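Joltgate Desktop Reuse Program
Progress report to the Correa Fund
Reporting period: January to June

1. Status against plan

The program takes retired office desktops from public bodies, erases and tests them, and places working machines with libraries, adult education sites and job centers. The grant target is 600 machines placed by the end of the grant. At the close of this period 233 machines had been placed and accepted by the receiving site. A machine is entered as placed only when the site has signed the acceptance form and the machine has reported to the inventory from the site's own network. Machines that are ready but still in the depot are left out of the figure.

Placements are behind the curve set out in the grant application. The shortfall built up between January and March, when the Besix depot was receiving more equipment than it could erase and test. Throughput improved from April onward and the weekly rate is now at plan. The earlier shortfall has not been made up.

Work on documentation and site training is on schedule. Work on spare parts recovery began early, for reasons given in section 3.

2. Intake and data erasure

All intake now passes through Besix. The smaller store at the old address was closed in February and its shelving moved over. Having one location removed a transfer step that had produced most of our labeling errors, in which a machine left one building under one asset tag and arrived at the other with a second tag stuck over the first.

Drives are erased before any other work is done on a machine. If the erasure tool reports an error, the drive is pulled and goes into the locked bin for shredding, and the machine continues through test without a drive. We do not attempt a second erasure pass on a failed drive. This was a change from the procedure described in the application, which allowed one retry. The retry took up bench time and seldom led to a drive we were willing to ship.

Donors receive an erasure record listing the asset tag, drive serial number and result. Two donors asked for the record in a spreadsheet format, and the export was added in May. One donor also asked that the chassis be stripped of its own property labels before release. This is now done for all donors at the cleaning stage.

The main problem at intake remains incomplete equipment. Machines often arrive without memory, or with the power cable missing. The collection form now asks the donor to state this in advance, but the answers are unreliable and we have stopped planning work around them.

3. Parts recovery

Machines that fail test are broken down for parts. The application placed this work in the second half of the grant. It was brought forward when it became clear that the largest group of failed machines had faulty main boards and otherwise sound components. Holding these machines whole took up floor space needed for intake.

Processors, memory and power supplies are kept. Boards, optical drives and damaged cases go to the contracted recycler. Processors are sorted by socket and generation, wiped clean of old thermal compound, and stored in closed trays. A processor with a worn or unreadable lid marking is identified by fitting it to a test board and reading the model from the setup screen.

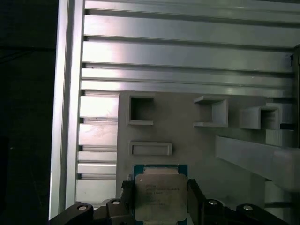
Correa Fund Grantee Reports, Issue 15

Recovered processors are used in two ways. The first is direct repair, where a machine has a sound board and a faulty or missing processor. This is uncommon. The second is to raise the specification of slower machines of the same family, which is the more useful of the two. Many donated desktops were bought with the lowest processor in the range, and the board will accept a better one without any other change. The cooler must be rated for the replacement part. Where it is not, the cooler from the broken machine is carried over with the processor.

A board firmware update is sometimes needed before the newer part is recognized. It has to be applied with the original processor still fitted. This step was missed on a small batch in April and the machines had to be reopened. The bench sheet has been changed so that firmware comes before any hardware work, and the version number is written on the sheet by hand.

Memory is the part in shortest supply. Sound modules are recovered at a steady rate, but the module sizes are mostly too small to be worth fitting. We have bought memory from the consumables line of the budget and expect to go on doing so. The effect on the budget is described in section 6.

4. Testing

Each machine goes through a short functional test and then a longer load test. The load test was shortened in March after a review of the failure log. Faults under load appeared early in the run or did not appear at all, and the extra hours were holding up the benches without finding anything. The freed time was given to a check of the front USB ports and the audio socket, which sites had been reporting as faulty after delivery.

Power supplies were the most frequent cause of failure in the load test. Most of these were of a single compact type used in small form factor cases. No replacement of that shape is available at a reasonable price, so the affected machines go to parts recovery. We now ask donors for the case size before agreeing to a collection, and give preference to mid-size and full-size cases.

Fan noise was added to the test sheet at the request of the library sites. It is judged by ear in the quiet room and recorded as pass or fail. We considered buying a sound meter and decided against it for this grant.

5. Placement and site feedback

Machines have gone to 15 sites so far. Sites are offered a standard image with an office suite, a browser and a screen reader. The image is refreshed each quarter — in practice this means the January image was in use until late April, when the next one was approved. The delay was caused by a printer driver that failed on older models and has since been removed.

The question raised most often by sites was whether upgraded machines should be spread evenly or sent where demand is heaviest. Our practice has been to spread them evenly.
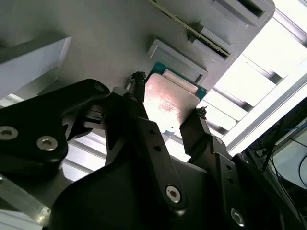

Berkia objected to this in its site return, writing that "an even share suits the spreadsheet and leaves our evening class waiting for the browser to open." The return went on to say that the site would accept fewer machines overall if those it received were all of the faster type, and that mixed rooms caused arguments over seats at the start of each session.

We think the objection is fair as it applies to teaching rooms. A class works at the pace of its slowest machine, and the instructor has to wait for it. The same does not hold for open-access desks, where users come and go and most sessions consist of form filling and email. From the next delivery round, sites will be asked to state how many desks are in teaching rooms and how many are open access. Teaching rooms will be supplied with a single model at a single specification. Open-access desks will be supplied from general stock.

This change has a cost in waiting time. A teaching room order cannot be shipped until enough matching machines have passed test, and some sites will wait longer than they do now. Sites will be told this before they choose.

Other feedback concerned keyboards. Used keyboards were supplied in the first round and were badly received even after cleaning. New keyboards have been supplied since March, and a replacement was sent to every site from the first round that asked for one. 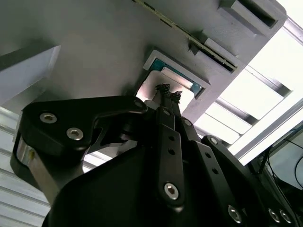
Support requests after delivery fell during the period. The largest share related to sign-in and network settings, which are the site's responsibility under the placement agreement. We have been answering them anyway, as the sites have limited technical help. A short setup guide was sent out in May with the delivery paperwork. It covers the proxy setting, the guest account and the steps for adding a shared printer. It is too early to say whether it has reduced the number of calls.

Hardware faults after delivery were mainly loose memory modules and display cables damaged in transit. Cables are now packed separately in the accessory box. Memory is reseated at the packing stage, after the machine has been moved for the last time inside the depot.

6. Budget

Spending is below plan on transport and above plan on consumables. The transport saving comes from the closure of the second store. The overspend is almost entirely memory and keyboards, neither of which was in the original budget. We ask the Fund to approve a transfer from the transport line to the consumables line. The total of the grant would not change. A revised table is attached as Annex 3.

Bench equipment was bought as planned, with one substitution. The drive dock named in the application had been withdrawn from sale, and a comparable unit from another supplier was bought at a slightly lower price. The invoice is included with the financial return.

Staff costs are on plan. One bench post was empty during February and the saving was used for overtime in April.

7. Risks

Supply. Two of the larger donors are extending the working life of their desktops. This may reduce intake in the second half of the grant. Discussions are open with a further donor, and a trial collection is expected in August.

Software. Some of the oldest models in stock will not be supported by the next release of the operating system used in the standard image. These models are no longer accepted at intake. Those already tested will be placed before the release or sent to parts recovery.

Space. The lease at Besix allows use of the loading bay in the mornings only. Larger collections have to be split over two visits, and the landlord has been asked for afternoon access.

8. Work planned for the next period

Teaching room allocation will be in place for the next delivery round, starting with the Berkia order. The parts store will be entered into the same inventory as the machines, so that a recovered part can be traced to the asset it came from. The revised bench sheet will be reviewed in September, and the next standard image is due at the same time. Donor erasure records will continue in both formats until the Fund's auditors have confirmed that the spreadsheet version meets their requirements.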